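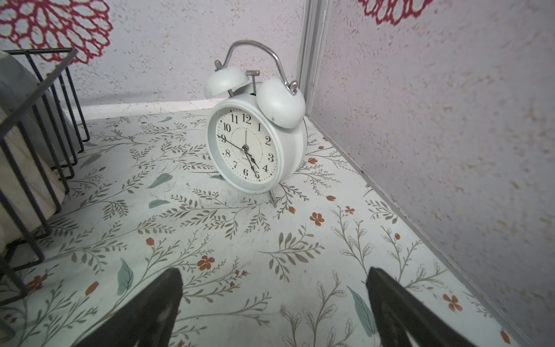
문의 제목: 아침 발송 메일이 오후에 나갑니다 (그리고 일부는 두 번 갑니다)
제품: Devik 예약 발송
메일 서버: Urnden
작성: 바리오스 독서모임 소식지 담당
상태: 해결됨

최초 문의

안녕하세요, Barrios 독서모임에서 아침 소식지를 맡고 있는 사람입니다. 매일 오전 6시에 짧은 글 하나랑 그날 읽을 쪽수를 메일로 보내고 있어요. 출근길에 읽으라고 만든 거라 시간이 꽤 중요한데, 9월 들어 서버를 Urnden으로 옮긴 뒤부터 메일이 오후 2시에 나갑니다. 점심 먹고 졸릴 때 "좋은 아침이에요!"로 시작하는 메일이 도착하는 거죠 ㅠㅠ

구독자는 1,137명이고요, 첫날에는 발송이 밀렸나 보다 하고 넘어갔는데 다음 날도, 그다음 날도 정확히 오후 2시였어요. 밀린 거면 들쭉날쭉해야 하잖아요? 그래서 뭔가 설정 문제구나 싶어서 글을 남깁니다.

제가 확인해 본 것부터 적을게요.
Devik 화면에서 예약 시각은 06:00으로 되어 있습니다.
제 계정의 시간대는 서울입니다.
"지금 보내기"를 누르면 바로 나갑니다. 제 주소로 시험해 봤는데 금방 왔어요.
예약을 지웠다가 새로 만들어도 똑같이 오후 2시입니다.
브라우저도 바꿔 봤습니다. 당연히 소용없었고요.

로그 파일이 필요하면 올릴 수 있는데 어디서 받는 건지 모르겠어요. 메뉴에 "기록"이 있고 "활동 기록"이 또 있던데 둘이 뭐가 다른가요?

답변 (오사제 오조, Devik 지원)

문의 감사합니다. "기록"은 발송 엔진이 남기는 것이고 "활동 기록"은 사용자가 화면에서 한 조작입니다. 필요한 쪽은 "기록"입니다. 설정 > 발송 > 기록 > 내려받기에서 최근 것을 받아 첨부해 주세요. 그리고 설정 > 시스템 맨 아래에 있는 "엔진 시간대" 값도 알려 주시면 좋겠습니다. 계정 시간대와는 별개의 값입니다.

추가 (작성자)

아니 시간대가 두 군데였어요?! 저는 프로필에 있는 게 전부인 줄 알았네요. 맨 아래까지 내려가 보니까 진짜 있습니다. 값은 "서버 설정을 따름"이고요, 그 옆에 회색 글씨로 +01:00이라고 나옵니다.

기록 파일도 첨부했어요. 제가 봐도 알 만한 부분만 옮겨 보면 이렇습니다.

06:00 +01:00 예약 작업 시작
06:00 +01:00 대상 목록 불러옴
06:00 +01:00 첫 묶음 발송

그러니까 엔진 입장에서는 꼬박꼬박 6시에 보내고 있었던 거예요. 서울이 +09:00이니까 딱 여덟 시간 차이, 오후 2시 맞죠. 산수가 맞아떨어지니 좀 후련하긴 했습니다.

근데 하나 이상한 게 있어요. 이전 작업을 도와준 마르셀리노 이바라 씨가 서버를 마드리드 시간으로 맞췄다고 했거든요(그분이 그쪽에 살아서 본인 보기 편하게 해 둔 거였습니다). 9월이면 거기는 서머타임이라 +02:00이어야 하지 않나요? 그럼 일곱 시간 차이가 나서 오후 1시에 왔어야 하는데요. 괜히 혼자 종이에 써 가면서 한참 고민했습니다.

답변 (오사제 오조, Devik 지원)

잘 보셨습니다. 서버에 도시 이름이 아닌 고정 오프셋이 들어가 있는 것으로 보입니다. 고정값이면 서머타임이 반영되지 않습니다. 우선 엔진 시간대를 "서버 설정을 따름"에서 "Asia/Seoul"로 바꾸고, 꼭 발송 엔진을 다시 시작해 주세요. 저장만 하면 다음 재시작 때까지 예전 값이 유지됩니다. 서버 쪽 값은 그대로 두셔도 되지만 다른 프로그램이 같은 서버에서 돌고 있다면 담당자와 상의하시기 바랍니다.

추가 (작성자)

바꿨습니다! 저장도 했고, 재시작은... 한 번 까먹었다가 답변을 다시 읽고 눌렀어요. "꼭"이라고 써 주셨는데도 그랬네요 ㅎㅎ

마르셀리노 씨한테도 물어봤더니 맞대요. 설치 화면에 도시 목록이 안 떠서 숫자로 넣었다고 합니다. 같은 서버에 Grastmont 도서 목록도 올라가 있는데 그건 시간을 안 쓰니까 바꿔도 상관없다고 해서, 서버 값도 이참에 서울로 바꿔 달라고 부탁했습니다. 여기서는 제가 권한이 없어서요.

내일 아침에 결과 올릴게요.

다음 날, 오전 6시 20분 (작성자)

왔어요!! 6시에 왔습니다! 이불 속에서 메일 알림 확인하고 혼자 좋아하다가 바로 다음 문제를 발견했습니다. 메일이 두 통이에요. 같은 내용, 같은 제목, 시각만 조금 다르고요. 혹시 저만 그런가 해서 모임 단체방에 물어봤더니 아도라시온 오르투뇨 씨는 두 통, 발레리아노 비야누에바 씨는 한 통이래요. 이게 더 헷갈립니다. 다 두 통이면 예약이 두 개인가 보다 할 텐데 사람마다 다르다니요.

예약 목록을 열어 봤는데 예약은 하나뿐이에요. 예전에 지운 것도 안 보이고요. 주소록에 중복이 있나 싶어서 제 주소를 검색해 봤는데 하나만 나옵니다. 아도라시온 씨 것도 하나고요.

그리고 이건 관계가 있을지 모르겠는데, 저랑 아도라시온 씨는 모임 초창기 멤버라 주소록 앞쪽에 있고 발레리아노 씨는 올해 들어온 분이라 한참 뒤에 있습니다.

답변 (오사제 오조, Devik 지원)

마지막에 적어 주신 내용이 도움이 됩니다. 발송은 100명씩 묶어서 나갑니다. 첫 묶음을 보내는 도중 엔진이 응답을 제때 받지 못하면 그 묶음을 처음부터 다시 보내는 경우가 있습니다. 기록에서 "묶음 1"을 찾아 그 아래에 "재시도"가 있는지 확인해 주세요.

추가 (작성자)

있습니다.

06:00 +09:00 묶음 1 발송
06:01 +09:00 묶음 1 응답 없음, 재시도
06:02 +09:00 묶음 1 완료
06:02 +09:00 묶음 2 발송

묶음 2부터는 재시도라는 말이 하나도 없어요. 그럼 앞쪽 분들만 두 통씩 받은 거네요. 하필 제일 오래된 멤버들한테... 일단 단체방에 사과 글을 올렸고 다들 괜찮다고는 하십니다. "두 번 읽으라는 뜻인 줄 알았다"는 분도 계셨고요.

그런데 오후 2시에 나가던 동안에는 왜 이런 일이 없었을까요? 예전 기록을 다시 열어 봐도 재시도가 없거든요. 서버를 옮기기 전에도 6시에 잘만 나갔는데요.

답변 (오사제 오조, Devik 지원)

6시 정각에 메일 서버 쪽에서 다른 작업이 도는 것은 아닌지 Urnden 관리자에게 확인해 주시겠어요? 백업이나 목록 정리 같은 작업이 같은 시각에 걸려 있으면 첫 연결이 느려질 수 있습니다. 저희 쪽에서는 "응답 대기" 값을 늘리는 것으로 피해 갈 수 있지만 원인을 먼저 보시는 편이 낫겠습니다.

추가 (작성자)

발타사르 페냘베르 씨라고 Urnden 계정을 관리해 주시는 분께 물어봤어요. 바로 답이 왔는데, 네, 백업이 있었습니다. 원래는 밤 10시에 돌게 해 놓은 건데요, 그 시각도 +01:00 기준으로 잡혀 있었으니 우리 시간으로는 아침 6시였던 거예요. 시간대가 틀어진 게 두 군데였던 거죠. 오후 2시에 메일이 나갈 때는 서로 안 부딪혔고, 메일만 제시간으로 돌려놓으니까 딱 겹친 겁니다.

마르셀리노 씨한테 부탁했던 서버 시간대 변경은 그때까지 안 돼 있었대요. 부탁드린 메시지를 밤에 보내서 못 봤다고 하시는데, 그쪽 시간 생각하면 밤도 아니었을 것 같지만 뭐 그건 넘어가고요 ㅋㅋ

그래서 오늘 한 일입니다.
서버 시간대를 Asia/Seoul로 변경 (마르셀리노 씨)
백업 시각이 우리 시간으로 밤 10시인지 확인 (발타사르 씨)
엔진 재시작 (저, 이번엔 안 까먹음)
응답 대기 값은 기본값 그대로 둠

마지막 건 좀 망설였는데요, 이것저것 한꺼번에 바꾸면 뭐 때문에 고쳐졌는지 모르게 되니까 하나는 남겨 뒀습니다. 내일도 두 통이 오면 그때 늘릴게요.

다음 날, 오전 6시 10분 (작성자)

한 통 왔습니다! 아도라시온 씨도 한 통, 발레리아노 씨도 한 통이요. 기록에 재시도 없고, 백업은 어젯밤 10시에 시작해서 금방 끝났대요. 며칠만 더 지켜보고 닫아도 될까요?

답변 (오사제 오조, Devik 지원)

네, 열어 두겠습니다. 엔진 시간대는 "서버 설정을 따름"으로 되돌리지 마시고 "Asia/Seoul" 그대로 두시길 권합니다.

추가 (작성자)

며칠 지켜봤는데 계속 6시에 한 통씩 잘 옵니다. 닫아 주셔도 돼요. 오사제 님, 귀찮으셨을 텐데 끝까지 봐 주셔서 정말 감사합니다!

혹시 같은 문제로 검색해서 들어오신 분이 계시면, 프로필 시간대 말고 설정 > 시스템 맨 아래를 먼저 보세요. 스크롤을 거의 끝까지 내려야 나와요. 그리고 메일 시간을 고친 다음에는 같은 서버에서 도는 다른 예약 작업도 같이 확인하시고요. 저는 이거 때문에 하루를 더 썼습니다.

아, 그리고 건의 하나만요. 예약 화면에 06:00이라고만 나오지 말고 옆에 (+01:00) 같은 게 작게라도 붙어 있으면 좋겠어요. 그랬으면 첫날에 눈치챘을 것 같아요. 건의는 여기다 써도 되는 건가요, 아니면 게시판이 따로 있나요?

답변 (오사제 오조, Devik 지원)

건의 게시판이 따로 있지만 제가 옮겨 적어 두었습니다. 문의는 해결됨으로 처리합니다.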